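Ludeck Opens Staking to Small Holders as Promum Upgrade Goes Live

September 20, 2020

Ludeck, the lending protocol that lets users borrow against a basket of tokens, has switched on its long-promised Promum upgrade, and the big news is for people with small wallets. The minimum stake has dropped from 200 LUD to 5 LUD, a change that puts governance within reach of just about anyone who has ever used the platform.

The upgrade went through without a hitch, according to a post from the team, and the first staking deposits under the new rules arrived in the very next block. By lunchtime the project's chat channel was moving so fast that moderators had to turn on slow mode!

Until now, holding LUD and having a say in Ludeck were two very different things. The old minimum was set when the token was cheap and the network was quiet. Then came August, when the rush into yield farming pushed up both the token price and the cost of sending a transaction. Plenty of early users found themselves priced out of voting on a protocol they had been testing since its first week.

"We kept getting the same message from people who had been with us from the start," said Anitha Unnithan, who leads protocol design at Ludeck. "They had tokens, they had opinions, and they had no vote. I'm really happy that's over."

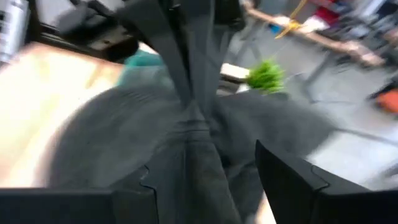 Promum also changes how votes are cast. Under the old system, every vote was its own transaction, and each one carried a gas fee. During the busiest stretch of the summer, that fee could easily be worth more than a small holder's whole rewards for the period. The new contract accepts signed messages instead. Holders sign with their wallet, the signatures are gathered into a batch, and a single transaction carries the whole batch to the chain. The cost of that transaction comes out of the protocol's own fee pool.

It's a clever piece of work, and it should make the votes themselves a lot more interesting. Ludeck's past proposals have mostly been settled by a handful of large wallets, often within hours of opening. A longer voting window comes with the upgrade too: proposals now stay open for 5 days, up from 2, which gives people in every time zone a fair chance to read the details before they sign.

Rewards have been reworked as well. Stakers used to earn a share of the fees from every lending market in one lump, paid in LUD. They can now choose to be paid in the asset the fees came from, so someone staking mainly to build up ether or a stablecoin can do just that, with no swapping and no extra fees along the way. Payouts are claimed by hand for now. Automatic compounding is on the list for a later release, and the team says it would like to see how the new contract behaves under real use first.

The code was reviewed by Pillai, a small security shop that has been building a good name among lending projects this year. Its report, published in full, lists 11 findings. Two were marked as serious, and both dealt with the way the batch contract handled a signature submitted a second time. Both were fixed ahead of launch, and Pillai checked the fixes. The other nine are mostly notes on naming, comments and unused code, and Ludeck has answered every one of them in public. It's a refreshing read in a season when so many contracts have gone live with no review at all.

Reports like that one don't remove the risk, of course. Smart contracts can fail in ways that reviewers miss, and money locked in a new contract is always exposed. Ludeck has kept its emergency pause in place, controlled by a multi-signature wallet, and has capped total deposits in the new staking contract for the opening weeks. The cap can be raised by a governance vote – which would make a fitting first proposal for all those new voters.
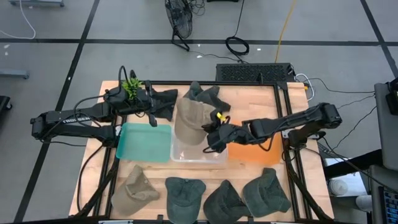
A Trossen robot arm at a wooden tabletop with a dark charcoal cap and a small succulent.

Traders seem to like what they see. LUD climbed through the morning as the upgrade neared and held on to most of its gains afterward. Deposits into the lending markets rose too, with stablecoins leading the way. Prices on a token this small can swing hard in either direction, so it's worth giving things time to settle before reading too much into one day's chart.

The more exciting number may be the one that doesn't show up on a price page. Gollavine, a wallet app popular with newer DeFi users, added Ludeck voting to its main screen on launch day. Users can see open proposals, read a short summary and sign without leaving the app. Lavanya Achari, product lead at Gollavine, said her team had been waiting for a project to get vote signing right.

"People open our app to check a balance and they end up reading a proposal," Achari said. "That's a lovely thing to watch. We had folks writing in to ask what a collateral ratio was, and they wanted to know so they could vote on it."

Achari added that Gollavine plans to support the same kind of signed voting for other protocols as they adopt it. She didn't name any, though she said conversations were under way with more than one team.

For anyone already staking, moving over takes a couple of steps. Tokens in the old contract have to be withdrawn and then deposited in the new one, and rewards earned up to the switch can be claimed at the same time. There's no deadline for withdrawing, but the old contract has stopped earning fees, so tokens left sitting there won't bring in anything new. Delegations don't carry over either. Anyone who had handed their vote to another address will need to set that up again.

Users should also watch out for copycats. Fake migration pages started popping up even before the real one was live, and the team has pinned the correct contract address in its official channels. Ludeck says it will never ask for a seed phrase and will never send migration links by direct message.

Unnithan said the next job is tidying up the proposal forum, which has been swamped since the upgrade was announced. Several threads are already drawing long replies. One asks for a market that accepts wrapped bitcoin as collateral, another wants lower borrowing fees for long-term stakers, and a third – easily the liveliest – is a fierce debate over whether the protocol should change its logo.

"I've got a favorite in that one," she said, "but I only get to vote with my own tokens, same as everybody else."

The first vote under the Promum rules is expected to open once enough stakers have moved to the new contract to meet quorum. Ludeck has put a live tracker on its dashboard, and it was already past the halfway mark at the time of writing.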